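4. Loose Slips and the Open Basket

4.1 Materials

The slips used in this part of the study came from the Jelon set, a stock of 500 small printed cards made for shop games in elementary classrooms. We chose them for their size and their stiffness. They are close to what people in our earlier interviews complained about having on their tables: coupons, raffle tickets, coat check stubs, game money, receipts on heavier paper. All of these are flat and light, and all of them are hard to pick up from a smooth surface with short fingernails.

We left the slips in the state in which we received them from the Paquette school. Some were new. Others had been handled by children for several years and had a soft bend along the middle or a corner that no longer lay flat. We thought about sorting them by condition and decided against it, as people at home do not sort their tickets by condition before clearing them away. The bent ones were easier to pick up, a point we return to in 4.3.

The container was an open mesh basket of the kind sold for pens and paper clips. Three other containers had been tried during preparation (a shallow tray, a lidded tin and a cloth pouch) and are reported in Section 3. The mesh basket was kept for the main sessions because participants used it without asking how. It has one drawback. The edge of a slip dropped in at an angle can catch on the mesh, so that the card stands up against the wall and takes the room of several cards lying flat.

4.2 Arrangement of the table

Slips were laid out on the near part of a wooden tabletop with no attempt at rows. The person preparing the table held a small bundle at chest height, let it go, and moved any slip that had landed past the edge back onto the wood. Overlaps were left alone. The basket went farther back, toward the middle, so that every slip had to travel some distance before it could be put away.

We also allowed ordinary objects to stay on the table. In the first round of sessions, held at the Mandow community room, everything else had been cleared, and several participants said that the table felt like an exam. They worked quickly and stiffly, and stopped as soon as the last slip was gone. In the second round a mug was left near the slips, as it might be on any kitchen or office table. Figure 4 gives an idea of such a surface, with a mug beside the loose cards and part of the stock already in the basket.

The mug turned out to matter more than we had planned for. People kept their forearms away from it, and slips on that side of the table were usually left until late. A few participants moved the mug first and then began. We had given no instruction on this, and both ways of working were accepted.

4.3 How slips were picked up

Across the two rounds we recorded 1700 pickups. Each was assigned to one of four methods by Kamrul Sikder, who worked from the session notes and did not know which round a note came from.

Pinching from above was the method most people started with. Thumb and finger come down on either side of a slip and close on it. With a flat card on a hard surface this often fails, and the fingertips meet over the card without lifting it. Participants then tried again, pressed harder, or changed method.

Sliding to the edge was the most reliable. The slip is dragged toward the body with one flat finger until part of it hangs over the edge of the table, where the thumb can get under it. It is slow for a single slip, but most people who slid one soon slid several together. Older participants favored it, and so did people with very short nails.

Pressing one end makes the other end rise a little. This works well on a slip that already has a bend in it, and the worn cards from the Paquette stock were picked up this way far more often than the new ones. On new cards the effect is small.

Gathering is a different sort of action. Both hands sweep the slips into a heap, the heap is squared up against the table or between the palms, and the whole stack goes into the basket at once. Gathering produced the fewest dropped cards. It also produced the neatest baskets – the slips went in flat and facing more or less the same way, and hardly any of them caught on the mesh.

4.4 Order of clearing

We had expected people to begin with the slip closest to them. Many did, but a larger group began with slips that stood apart from the rest. When asked, they said that these looked lost, or that they wanted to get the strays in before dealing with the pile. Overlapping slips were taken together where possible, and it was common for the lower one to be dropped on the way to the basket.

Color had little effect. The stock is printed in pale tones, and the green and cream slips are not far apart in brightness. Only a handful of participants sorted by color before clearing. They were, without exception, people who told us afterward that they ran the bank when playing board games at home. Sorting took extra time and we did not ask them to stop.

Nobody was told what counted as finished. Most participants considered the table tidy once the slips were in the basket, even with cards standing on end above the others. Some went on to press the cards down, turn the basket so that its side was square to the table, or set the mug back where it had been.

4.5 Limits of this part

The tabletop was wood throughout. We would expect sliding to be harder on cloth and pinching to be easier, and a short trial on a felt mat in July pointed that way, though it was too small to report. The basket was always within reach of a seated adult. Children were not included. Finally, the slips had no value to anyone in the room. People clearing real tickets or real money would likely check each piece as they went, and gathering might then be less common than it was in our sessions.

The layout notes and the coding sheet are given in Appendix B. The same table preparation was used for the sessions with paper clips and rubber bands described in Section 5, with the slips left out.
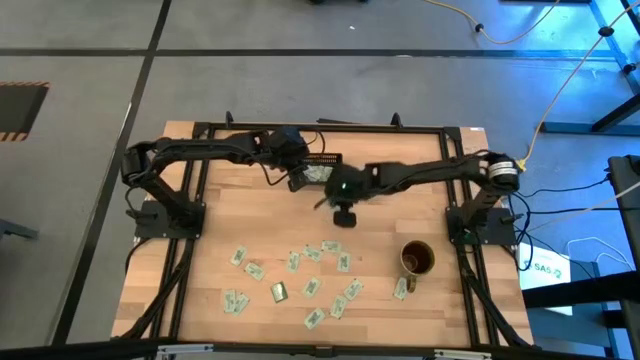 Reading time: 5 minutes

Figure 4. Small cards in pale green and cream spread at various angles on a wooden tabletop, with a brown mug at lower right. The black mesh basket holds several green-printed cards. See 4.2 for the arrangement of the table.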